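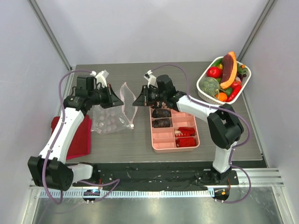 # Trelel T2 bench cell: two-arm handling of soft packaging

The T2 is a table-top cell for handling tasks that need one hand to hold and another to place. Both arms mount at the front edge of the worktop, one at each end of a black beam, and reach over the table towards the back. The worktop is walled on three sides by pale panels held in grey corner posts. The front is left open.

The cell is sold through Drivton as a complete unit or as a retrofit for an existing bench frame. The part numbers below apply to the complete unit.

## Bag work

Clear film bags are hard going for automatic cells. The film reflects light, it folds differently every time, and the mouth closes as soon as it is released. The T2 deals with the mouth first. A fingertip goes to each side of the opening, and the coloured hem gives the cameras an edge to follow where the film itself does not.

Produce is the test load we use most. A netted melon is heavy for its size and its rind catches on film, so it is a fair check of grip and approach angle.

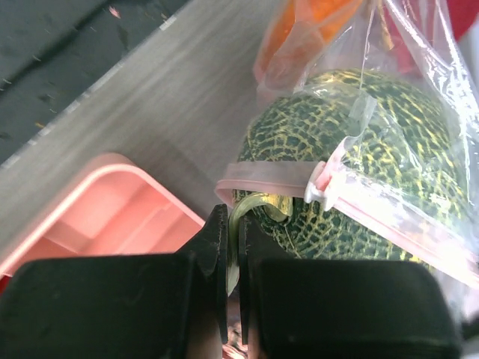

*Wrist camera view: fingertips closed on the melon's stem, zip bag around the fruit.*

The fingers are black, with a wide flat pad that steps down to a slim tip. Use the tips for stems, hems and zip sliders, and the pads for anything that has to be carried. Replacement fingers are supplied in matched pairs and should be changed as a pair.

## Cameras and cabling

Each wrist carries a camera on a white bracket above the gripper. A fixed camera covers the whole worktop. The purple cables run outside the links with slack left at the elbow. Do not tie this slack down. Check both elbow loops by hand before the first run of the day, with the power off.

## Layout of the worktop

The worktop is a plain grey wood-grain board with no fixed locators. Trays, baskets and cloths can stand anywhere within reach of either arm.
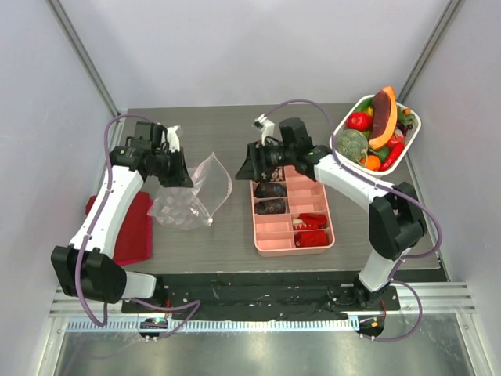 Leave enough room between a divided tray and a tall container for the forearm to pass, and put the tallest items at the back. Folded textiles may lie under the path of an arm provided they stay flat.

## Ordering

| Item | Part no. |
|---|---|
| T2 complete, two arms | 1,033 |
| Finger pair, black | 130 |
| Wrist camera bracket, white | 20 |

Delivery is 7 weeks from order. Installation and first set-up are carried out by Jidley. Training is given at the Pawłowska site, and the next open course is in March. Technical questions go to Noemí Cervantes at Trelel; please quote the serial number of the cell and the software version.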